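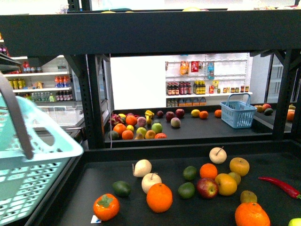 I've been writing our house rules for shelf-picking robots since March, and the one I get asked about most is how to set up a produce shelf before a run. The short version is - make it messy! Limes next to oranges, an avocado on its side, a chili pepper lying at an angle, a couple of pale apples practically touching. If every piece of fruit sits alone in a tidy row, you learn very little about how the robot will cope in a real store. We use artificial fruit, and I'd recommend it to anyone (real peaches do not enjoy being grabbed 300 times).

Gallery > Good Practice > Store Picking

I'm keeping this page short on purpose, so treat it as the friendly version of the full Cowie guide that Ross Leckie and I put together for the Truvville site. Ross wrote the strict parts and I took out most of the capital letters.

Two shelf levels, mixed fruit on both. Our rule is that a run has to include more than one height, and you don't get to pick the easy one! Uprights and beams count as obstacles, so log every touch, even the gentle ones.

The baskets, mint green on the left and light blue farther back. Basket position goes on the run sheet before anybody hits start, and if someone bumps one halfway through, the run gets flagged. Craig Baxter argued with me over that one for a whole lunch, and he still flags his runs.

Bottles, jars and snack bags in the background. Leave the rest of the store stocked, please. We used to clear it out at Cusberg and the results looked great, right up until we tried the same settings at Lilach.

Stop rule for all of the above - 4 dropped items and the run ends, no matter how well it was going before that. Write down which fruit it was, put everything back on the shelf in a new order, and start a fresh sheet.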